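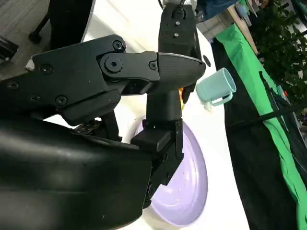
What does the Curkel gripper kit add to an arm that can already move?

It adds two fingers, a controller board and a small camera for the wrist, plus software for teaching the arm a job by guiding it by hand. Our team spent most of May finding out how well a group of students could get all of that running.

Filed under: Student Work > Robotics > Kit Reviews

Westerberg Technical College, final report, 2022-06-17

We compared the Curkel with the Bramano starter set that last year's class used. The Bramano took us an entire weekend to wire up. The Curkel was picking things up 61 minutes after we opened the box, and we cheered loud enough that the class next door came over!

Our main job was setting a table with light plastic dishes and then moving small pumpkins onto a plate. The pumpkins are a great test because the ribs give the fingers something to push against, but no two grips land in the same spot. We ran 200 tries in all, and most of the drops came early, before we slowed down the closing speed. The wrist camera helped a lot with lining up on the plate -- it sees the rim from close in, where a camera higher up loses it behind the fingers.

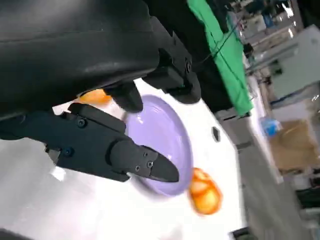 What we would change

The manual needs work. Step 7 sends you to a settings page that the current software doesn't have, and we lost over 2 hours to that. The force setting is a plain slider with no units, so we ended up putting tape on the monitor to mark where we liked it (the tape is still there). We also wish the finger pads came with spares.

Still, we loved using this thing. Teaching by hand is so much faster than typing in positions, and people in our group who had never touched a robot were recording good runs the same afternoon. 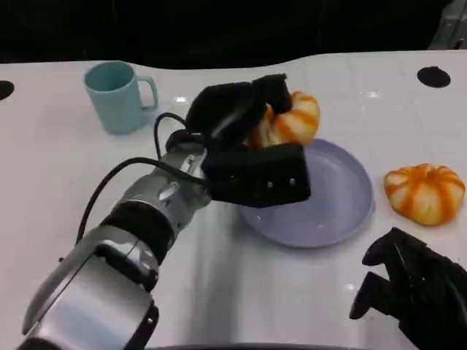 Figure 3. Striped pumpkin held over the plate, with a second one on the table to the right.

We would pick the Curkel again for next year, and we'd like to try it on the sorting task from the Grusodstead student contest, which uses softer objects and a tighter time limit. Our settings and run notes are in the shared class folder.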